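**Jelstead hall, fire and exits check – December 24, 2022**

- [x] Both exits clear. Lovely and wide now, great work Marlina!
- [x] Extinguishers in date
- [ ] Stairwell light flickers – Arvo has the new tube
- [x] Alarm heard in the kitchen, and wow, it's loud

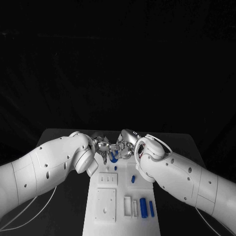
How often should we test the alarm?
Once a week, using a different call point each time.

Heater cable is 2000 mm, so it reaches the socket with no extension lead. Next full check in February. – Hertta Sjöberg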